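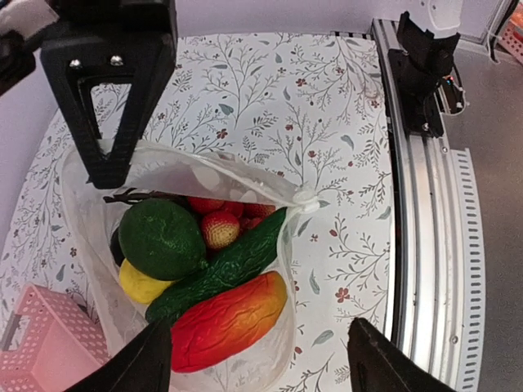 Section 4. Comparing two sets of gripper fingers on the two-arm bench

This section explains how to compare the standard fingers and the Plandonent fingers on the Alesmont two-arm bench. You need it when you change the finger type, or when a customer asks which fingers are better for soft packaging. The test uses a thin plastic bag filled with artificial fruit and vegetables, and one arm works at the bag while the other stays near the rim. We prefer a mixed filling, with a long cucumber, a large mango, a lemon and some strawberries together, for the reason that one finger set is often good with round things and weak with long ones. The cloth under the bag should have a small print, such as branches and flowers, so that the wrist camera has enough texture to focus on. Please read sections 2 and 3 before you begin. They describe the power-up and the homing of both arms.

4.1 What you need

Both arms, homed and with no errors on the Dunne controller
One set of standard fingers and one set of Plandonent fingers
A hex key for the finger screws
Plastic bags of the thin kind, new for each finger set
Artificial produce
A patterned tablecloth
The record sheet from Appendix C

Caution: Switch the controller to HOLD before you put your hands between the fingers. In PAUSE mode the gripper keeps its last force and may still close by a few millimeters when the program continues.

4.2 Mounting the fingers

1. Set the controller to HOLD and wait until the status line shows "Motion off".
2. Open the gripper fully from the hand panel.
3. Loosen the screws of the first finger. Keep your other hand under the finger, so it does not fall on the cloth.
4. Put the new finger on the carrier and turn the screws by hand until they touch.
5. Tighten the screws in turns, a little on each one. Do not use a power tool.
6. Do the same for the second finger.
7. Close the gripper slowly with nothing between the fingers. The tips must meet along their full width. If you see a gap on one side, loosen this finger and repeat step 5.
8. On the panel, open Tool > Finger set and choose the set you mounted. Press Save.

Note: If you forget step 8, the controller calculates with the wrong finger length. The tips then go too low and press into the table. It is the most common mistake in this section.

4.3 Preparing the bag

1. Lay the cloth flat and pull out the folds where the bag will stand.
2. Place the bag in the area that both arms can reach. With the standard rail position you will find this area on page 13.
3. Fill the bag. Put the large pieces in first.
4. Spread the mouth wide, so the wrist camera can see the contents from above.
5. Leave the handle loop free. It must not hang inside the mouth.

Note: Do not arrange the pieces too carefully. In real use they lie across each other, and a test with separated pieces gives a result that is too good.

4.4 Setting the force and the speed

Start both finger sets with the same values. In our workshop Colm McGrath uses a grip force of 8 N and an approach speed of 16 mm/s for thin bags, and these are the values saved in the "Soft bag" profile. You may raise the force later if the pieces slide out, but write the new value on the record sheet and repeat the test with the other fingers at the same force. If not, the two results cannot be compared.

Caution: Do not go over 13 N with thin film. The tips can cut the bag, and a cut piece of film can be pulled into the finger carrier.

4.5 Running the comparison

1. Load the "Soft bag" profile and choose the working arm. The other arm goes to its waiting position near the bag.
2. Check the picture of the wrist camera on the screen. Both fingertips should be visible at the bottom of the picture, one on the left and one on the right. If only one tip is visible, the camera is turned and you must do the alignment in section 3 again.
3. Start the task "Pick from bag".
4. After every pick, mark on the record sheet which piece was taken, and if the film was taken together with it.
5. Return the piece to the bag and open the mouth again.
6. Do four runs with this finger set.
7. Change to HOLD, mount the other fingers as in 4.2, take a new bag, and do four runs again.

Note: A piece which falls back into the bag is a failed pick. A piece which falls outside the bag is also a failed pick, but write "out" beside it. This tells us if the problem is the grip or the path.

4.6 Reading the results

Look first at the film. When the film is caught often, the tips are too wide for the bag or the approach is too steep. Try the approach angle one step smaller before you decide that the fingers are not suitable.

Then look at long pieces and round pieces separately. With the standard fingers, our colleague Declan Kinsella had good results on the cucumber when the gripper was turned across it, and poor results on the lemon. The Plandonent fingers held the lemon better, but they caught the film more often near the handle loop. Your results can be different with another bag.

4.7 If something goes wrong

The gripper stops above the bag and does not go down: the rim is probably too high and the controller reads it as an obstacle. Press the rim lower and start the run again.

The two arms stop together with message W16: the waiting arm is too close. Move its waiting position back along the rail and save it.

The camera picture freezes: check the cable at the camera bracket first, then restart the Weltosero viewer. It is not necessary to restart the controller.

For finger screws and spare tips, see the parts list in Appendix D.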